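3.2 Floor finish and reported room brightness

The second part of the survey dealt with how residents judge the brightness of a room when the lamps are held constant. Questionnaires went to 824 households in Bistville and Okum in July, and 391 were returned complete. Households that had replaced a floor or repainted a wall within the survey period were kept in the sample but coded separately, following the procedure of Salameh and Twal.

Reported brightness was scored on a scale from one to 7. Scores were adjusted for window area, the direction the main window faces, and the floor level of the dwelling. The adjustment for direction had the largest effect in Okum, where most of the streets run east to west – the Bistville blocks show no such pattern. Wall color was recorded by the resident against a printed gray card, and floor finish was entered as wood, tile, carpet or other. Responses listing two finishes for the same room were assigned to the finish covering the larger area.

Residents with carpet gave lower scores than residents with wood at every wall tone. The gap narrowed as the walls became darker. We take this to mean that light reflected from the floor matters less once the wall absorbs most of it, although the survey alone cannot separate this from differences in furniture. 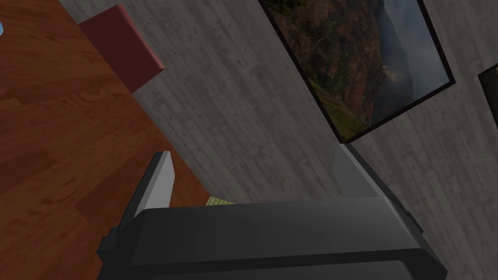
Figure 4. Wooden floor and gray wall, rendered view.

Wall tone and floor finish were entered in the model as a pair, since residents seldom judge one without the other. The interaction term was kept in all later runs. Pairings of the type in Figure 4, with a gray wall directly beside a wooden floor, were treated as a single category regardless of the shade of the wood. Splitting this category by shade left too few cases in Bistville for a stable estimate.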